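Sorting the Bottom-of-the-Box Stuff

Last updated May 2021
Reading time: 3 minutes

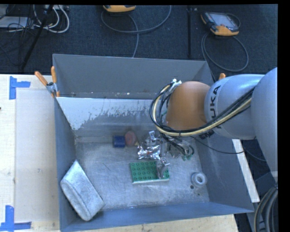
Every house has a spot where the odds and ends go to live, and ours used to be three drawers, a biscuit tin and the top of the freezer. I finally tipped the lot into one place and sorted it from there, and it was so much quicker than going drawer by drawer! What you want is something big, open on top and tough enough not to care about scratches. A grey metal bin up on a wooden tabletop is lovely for this, with the sides high enough to stop things rolling off and the bare wood alongside for your piles. Put the flat things down first, like that green building-brick plate, and you'll spot the crumpled piece of silver foil, or foil-looking wrapper, next to it straight away.

My rule is to pull out rubbish before anything else. Foil, dead batteries, dried-up textas, mystery lids. Batteries go in a jar with a bit of sticky tape over the ends until I'm next near a drop-off. Clean foil I scrunch together into one ball and save until it's the size of my fist, but check what your own council takes, as ours changed its mind last November.

Then toys. Building bricks get a bath in a mesh laundry bag, in a tub of warm (not hot) water with a squirt of dish soap. For the studded plates I use an old toothbrush, going along the rows one way and then across. Stand them up on a tea towel to dry. My neighbour Fiorella Fabbri puts hers in the dish rack, and I've since pinched the idea.

If you're using a metal bin, lay an old towel underneath before you drag it anywhere. I learnt that on my good table, and no amount of beeswax has brought it back. A dry cloth round the inside afterwards gets the grit out of the corners.

Last of all, the keepers. I gave myself 7 ice-cream containers with masking tape labels, and whatever didn't fit went to the school fete. One is labelled "Ask Urho" and it's still full.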